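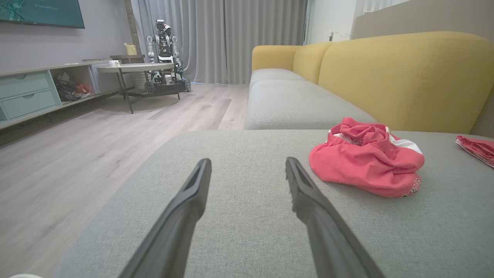 Figure 1. Sofa in the living room, with pink-red clothing on the seat cushion and the low TV cabinet along the left wall.

3. Laundry on the sofa

This part of the report covers the sofa as a place where clothes collect between the wash and the wardrobe. The hall cupboard and the bedroom chair were covered in section 2. The aim was to find out how much of the household's laundry passes over the seat, how long it stays there, and whether a basket kept next to the sofa makes a difference.

3.1 The room

The study flat is on the second floor of the Brevelier building. The living room has a laminate floor in a light wood grain. The sofa is upholstered in a woven fabric and has mustard-yellow back cushions. The TV cabinet has a pale wooden top and mint-green drawers. None of the furniture was moved for the study.

The seat is long and has no fixed divisions, so a pile put down at one end tends to spread. The front edge of the seat is rounded. Light items placed within a hand's width of it slid to the floor often enough that a separate column was added to the record sheet.

3.2 Method

Each item of clothing was entered on the sheet when it was put on the sofa and again when it was taken off. Socks were entered as pairs. Towels and bedding were left out. An item was marked "folded" if it had been folded at least once and lay flat, and "bunched" in all other cases. Figure 1 has both states: the piece nearer the middle is bunched and the one further right is folded.

The record began in February. In the first stage there was no basket in the living room. In the second stage a basket was kept on the floor at the front of the sofa.

3.3 Results

The sheets hold 1,194 entries. Of these, 1,087 were items later put away in a wardrobe or drawer, 103 went back to the wash without being worn, and the remaining entries could not be read. The unread entries were not used in the comparison.

Bunched items stayed on the seat longer than folded ones in both stages. With the basket in place, fewer items were left overnight. The longest stay was 9 days, for a jumper behind one of the back cushions. 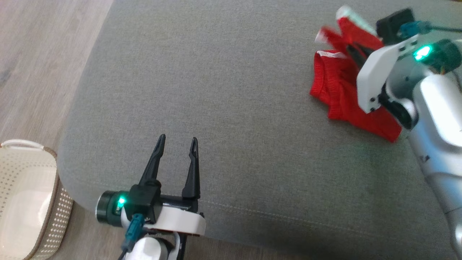 Brevelier, 29 July 2023

The basket is cream-coloured plastic with a perforated side wall and a handle along the top edge. Figure 2 has it on the left, empty, with the seat cushion beside it. A second basket with solid sides was tried for a short time but was too wide for the gap and was put back in the bathroom.

3.4 Discussion

The basket did not change how often clothes were put on the sofa. It shortened the time before they were moved. Sorting on the seat and dropping straight into the basket took one trip to the bedroom in most cases, where before it took several.

The main weakness is that the people filling in the sheets were also the people doing the laundry. A repeat in a second flat would help. The folding board described in section 4 was not in use during either stage.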